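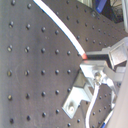 Wollumar started with a question about cables: how does a robot find the end of something that won't hold its shape? A cup stays where you put it, but a cable slides and curls, and it takes a new shape every time you let go. Our method looks for the tip first and works backward from there. A white cable with a red-orange tip on a dark gray breadboard is just the sort of target we like, with strong contrast at the end that matters most and plenty of bend behind it. Once the tip is found, the planner picks an approach for the fingers and keeps correcting it from the wrist view all the way in (this is the part we could talk about for hours!).

Our first full result came in August. We ran 396 grasp attempts with cables the system had never been trained on, and it got hold of the tip in nearly all of them. The misses were great fun to dig through. Most came from cables that crossed over themselves close to the end, so crossings are what we're working on now.

Who we are

Ho-yin Poon leads the lab and wrote the first version of the tip finder, which we call Gurnlow. We have 19 people on staff, split between the Mokoena group, which handles perception, and the Isetti group, which builds grippers and fixtures. The two share one long bench and a lot of screwdrivers.

What we share

Gurnlow 2 has been out since April 1, 2021, along with our training recordings and the drawings for the finger brackets. If you try it on hoses, string, shoelaces or anything else that flops, please write and tell us how it went. We read everything, and we especially love failure cases.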